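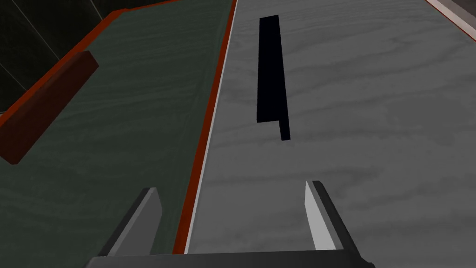

Simulated gripper keeps missing a thin bar
Posted by Hina Khokhar, Tuesday
Filed under: Student Projects > Simulation

Our class project at Fakdale is a pick task in sim. The arm has to grab the black bar off the gray top and leave the reddish-brown block on the green panel alone. After 697 training episodes it picks up the bar in 22. The rest of the time it closes on air with great confidence. Is the bar too thin, or are we doing something dumb?

Kamran Warraich
Get a better physics engine.

Lucimara Tavares
Could be both! Look at your collision shapes first. Ours were fatter than the drawn mesh, so the fingers "touched" the table early and quit. Then check whether you randomize the bar's angle. If it always points away from the gripper, the policy learns one approach and sulks at any other. We got to more than 39 percent in a weekend — not glory, but the teacher stopped sighing.

Atif Hashmi
What she said. Also log the finger height at the moment it closes. My team skipped that and spent all of February tuning rewards for a gripper that was closing above the bar.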